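Tidying the art supplies this month, so I'm going to post as I go. It's July, it's too warm to paint, and the supplies have needed sorting for a long time.

Background for anyone new here: I run a small open painting evening. People come in, use what's out, and go home with something on paper. The supplies are shared. After a while shared supplies end up wherever the last person put them.

First rule I set for myself: everything comes out before anything goes away. In other years I tidied one drawer at a time and all that did was move the mess from the top drawer to the bottom drawer.

So it goes on the worktable. Paint in bottles, brushes, cups, whatever else turns up. The table has that striped butcher-block top, which is nice to look at and terrible for finding a dark brush on.

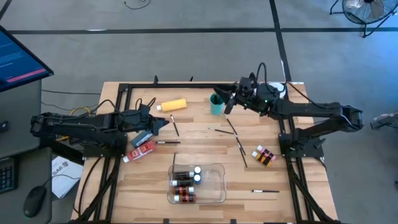 I sort in this order: paint, brushes, water cups, paper. Paint goes first as it takes up the most room and it's the thing people ask for.

With paint bottles I check the cap before I check anything else. If the cap won't turn by hand I hold it under the hot tap for a minute. If it still won't turn I use pliers and a rag. Pliers without the rag will chew the cap up and then it never seals right again.

Dried paint around the neck is what glues caps on. Wipe the neck with a damp cloth before closing the bottle. It takes a few seconds. I have been asking people to do this for as long as we've had bottles and will keep asking.

Next check is how much is left. I don't open them for this. I tip the bottle and listen. Thick slow slosh is good. A thin watery sound means it has separated and needs a shake. No sound at all means it's either full or solid, and you find out which when you squeeze.

Yellow runs out first every year. Everyone uses it to lighten things and it takes a lot of yellow to change any other color. I now buy 2 yellows for each of the others. Red lasts. A little red goes a long way and people get scared of it.

Someone asked which paint we use. The cheap stuff for most things, and a few bottles of Titura when there's money. The Titura covers better. For a first painting I don't think you'd notice, but on dark paper you would.

Brushes. I'm less sentimental about these than I used to be. If the bristles splay out flat and stay that way after a wash, it goes in the glue jar. Glue brushes can be as ugly as they like.

If the metal part wobbles on the handle, it goes in the trash. I've tried gluing them. They hold for one evening and then the head drops off in somebody's sky.

Washing: lukewarm water, bar soap, work it into the bristles with your palm, rinse, repeat until the water is clear. Shape the tip with your fingers. Dry them lying flat. Standing them up wet with the bristles on top lets water run down into the handle, and that's how you get the wobble.

Peadar Ní Bhriain wrote to say he dries his hanging upside down from a strip of clothespins. That works too and is probably better. I don't have anywhere to put the clothespins.

Water cups: keep the heavy ones. The light plastic ones tip over as soon as there's a brush leaning in them. We lost a good watercolor that way last winter and the person was very decent about it, but still.

Also please keep painting cups and drinking cups apart. I've put a dab of nail polish on the bottom of the painting ones. You only have to drink brush water once.

Now storage, and this is the part I've changed my mind about. We used to keep everything in cardboard boxes with labels on. The labels were fine for a month. Then somebody put tape in the box that said CHALK and after that the labels meant nothing.

Clear bins solve most of that. If you can see the thing through the side you don't need to have written its name on it. I moved over to them a bit at a time and I'm not going back.

What I look for in a bin: see-through on all sides, flat floor so bottles can stand up, handle holes you can get your whole hand through. The handle holes matter more than you'd think. Paint is heavy. A full bin with a thin lip to grab it by will hurt your fingers before you're across the room.

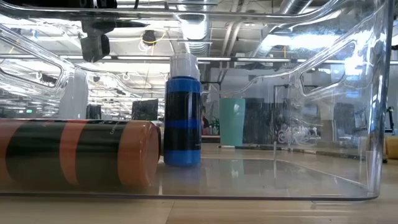 Tall things stand, long things lie down. I start with whatever is biggest and lay it against one side, then stand bottles up in the space that's left. If you start with the small stuff you end up taking it all out again.

Don't fill it to the top. I stop while I can still reach the bottom without unloading. A bin you have to unload to use is just a box with a view.

Weight check: if I can't carry it with one hand under and one hand on the side, I split it into two. Thabiso Engelbrecht hurt his back lifting one of the old cardboard boxes and was off work for a week. It had 200 sheets of heavy paper in it plus all the clay. I packed that box, so I do think about it.

Paper doesn't go in the bins at all now. It curls. It goes flat on the shelf with a board on top. I have 80 sheets left of the good paper and the rest is newsprint for warming up on.

A few people asked where to get bins. Mine came from three different places and the cheapest has held up the same as the others. Daner makes one with a lid that clips. I don't use lids. With a lid on, people stack things on top, and then the bin underneath doesn't get opened again until the next July.

If yours are going in a garage or a basement, get the lids. Dust in a brush is miserable.

Scratches: clear plastic will scuff and go cloudy over time, mostly on the floor of the bin where bottles get dragged. Wash with a soft cloth and dish soap. Don't use the green side of the sponge. I did that to my first one and it looks like a shower door.

Paint spilled inside a bin is easy if you leave it alone. Let it dry completely and then peel it off. Wiping it while it's wet spreads it into the corners and you'll be in there with a cotton swab.

Question from the replies about sorting by color. I don't. I tried it and it lasted one evening. I sort by what gets used together, so paint with paint and cleaning things with cleaning things. People can manage that at nine at night when they want to go home.

Still to do: pastels, the drawer of pencils, and the scissors. The pastels will be bad. They were dropped, and most of them are now half pastels.

If anybody nearby wants odd brushes for glue or for cleaning bike chains, message me and I'll put a bundle by the door. Back with the pencils when I've found both sharpeners.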